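I caught Tuulikki Aaltonen at 11 in the morning, halfway through a bagel and a spreadsheet. She plans equipment purchases for Potero, which fits out kitchens and storage for assisted living homes, and she's been trying to work out what a first robot arm would really cost them. "Everybody sends me the price of the arm," she told me, laughing. "I could tape those quotes to the fridge. I need the price of the whole corner it stands in!"

So they started in simulation, with one arm, one cabinet and a long list of things to reach for. I liked that a lot (I've watched people buy first and measure later, and it's painful).
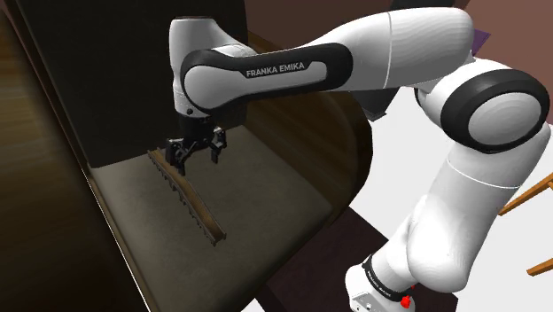

By Mitsuko Sakamoto

The arm in the render is a Franka Emika, reaching down into a dark wooden cabinet with its gripper open over a long brown piece with a toothed edge. "Shelves are where my budget goes to die," Aaltonen said. "An open table, fine. A shelf with walls on it, now I'm asking about mounting height, and the mount is a separate line."

She has 18 lines on the sheet so far. Fingers got their own, and so did spare fingers, at $65 a set in her draft. Training is down for $2,503, a number she got from Haruto Ogura in operations and hasn't dared to round.

I asked when she'd sign for something. April, maybe, if the floor plan settles. "Haruto wants two arms," she said. "I told him to show me where the second one would plug in, and he's still looking at the wall."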